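3.2 Barrel Storage and Shared Use at Trunska

The Trunska cellar was planned as a working room first and a public room second.

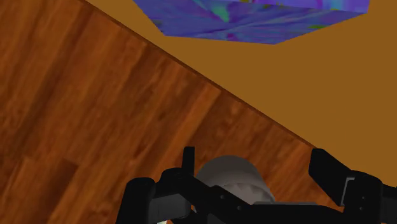
Figure 2. Computer-rendered view of a wood-grain surface meeting a plain ochre plane.

Czesław Baran disputed that order in his written response to the draft plan, arguing that a room which receives guests every weekend cannot treat them as an afterthought, and that the barrels would be opened and topped up at whatever hour the guests allowed. His point was taken up in the second version of the plan. Cellar work was moved to the early part of the week, and events were limited to 80 guests.

The effect of this change on the wine is harder to judge. Air temperature in the storage area rose during evening events and returned to its earlier level overnight. Barrels nearest the bar were used for red wine only, while the white lots were kept at Bakutum, where no public access is permitted. Readings taken in May were left out of the comparison, as the Mogensen cooling unit was under repair for part of that month.

Income was recorded separately for each use. Under the Rister lease, the operator pays a fixed charge of 400 per event and a further 100 when the tasting counter is open. These charges do not cover the cost of lost floor space, which Piątek treats as a marketing expense. We follow the same practice here, although it makes the storage area appear cheaper to run than it is. The treatment of shared staff hours is taken up in Section 3.3.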